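Sun 4 February

Damp readings again, then the rest of the day on the boiler log.
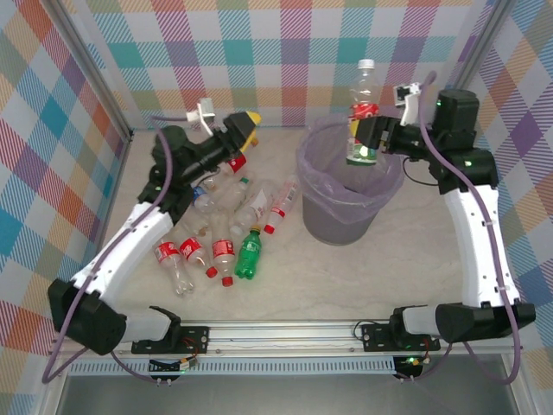 Outside temperature at seven this morning was low enough to be useful, so I left the heating on its weekday programme and took readings on the hour until the light went. The house has to be cold and the occupants have to be dull for these figures to mean anything, and today both conditions were met.

The background, for when I read this back in June and have forgotten. The Gilora controller went in before Christmas in place of the old clockwork timer. It modulates the flow temperature against the outside sensor, which the installer fixed to the north wall under the bathroom window. I had asked for it lower and further along. Warm air leaks out around that window frame whenever someone has a bath, and the sensor then believes the weather has improved. The trace shows a dip in flow temperature after every bath, lasting the better part of half an hour. Nothing dangerous. It is annoying to pay for a sensor and have it measure the bathroom.

Gas meter read at the start and end of the run. The difference was 7 cubic metres, which is in line with last Sunday, when it was milder but we had the oven on most of the afternoon. I am not going to draw anything from two Sundays.

Balanced the downstairs radiators again. The one in the hall was taking far too much flow, as it is nearest the pump and has the old full-bore valve. Closed the lockshield completely, opened it a quarter turn, waited, measured the pipe on both sides. Drop across it was still too small. Took it back to an eighth. After that the front room radiator came up properly along the bottom for the first time this winter, and the knocking in the pipe under the stairs stopped. It may come back when the floor warms up. The Dosmont in the back room I left alone. It is oversized for the room and always has been, and the thermostatic head deals with it.

The head on the landing radiator is sticking. Pin goes down and does not come up by itself. I worked it with pliers, a drop of oil, and it freed, but it has done this twice now and I would sooner replace the insert than drain down in a cold spell because it has jammed shut. Added to the order.

The order, so far: one valve insert, two bleed keys (they vanish), PTFE tape, a litre of inhibitor, a length of pipe lagging for the run in the loft. Clulitz want 468 for a full service kit with the filter included, delivered. Berge have what looks like the same filter body with a different label and the kit comes to 397. The Berge one has no isolating valves. By the time those are added the difference is small, and there would be two more joints to leak. I will probably go with Clulitz and grumble. Their catalogue gives the port spacing in one table and the overall length in another, and the two do not agree by several millimetres, so I need to ring them before paying for anything.

Damp. The corner behind the wardrobe in the small bedroom is no better. Surface meter gives a high reading at skirting level and falls off quickly going up the wall, and by shoulder height it is the same as the rest of the room. I pulled the wardrobe a hand's width further from the wall a fortnight ago and the mould has not spread past the pencil line I drew, so air movement is at least part of it. The gutter above that corner is the other candidate. It was dry today so there was nothing to look at. Must go out with a torch next time it rains hard and see whether the joint is dripping behind the downpipe.

Humidity in the same room sat in the high sixties overnight with the door shut, and came down to the high fifties with the door open and the landing light on for no reason other than that I forgot it. Tonight door open again, trickle vent open, same as last night otherwise. One change at a time. Last month I altered the vent, the heating and the wardrobe in one weekend and learnt nothing from it.

Loft in the afternoon, short visit, knees not what they were. The lagging on the cold pipe has split along the seam near the tank and someone - me - had wrapped it with parcel tape, which has let go. Measured the bad section twice and cut out the worst of it. Insulation depth between the joists is fine in the middle and thin at the eaves, where it has been pushed back to keep the air gap. There is a whole roll up there still in its wrapper. I can't remember buying it.

Page 279 of the logbook is now full and the binding is going. Started a fresh sheet with the columns in a different order: time, outside, flow, return, room, remarks. Return next to flow makes the subtraction easier by eye. The old layout had room temperature between them and I misread it at least once in December.

Tomorrow: ring Clulitz about the port spacing, move the outside sensor if the wind drops, check the hall radiator before breakfast while the system is still coming up.

Soup for supper. Pressure gauge at bedtime 1.4 bar, same as this morning.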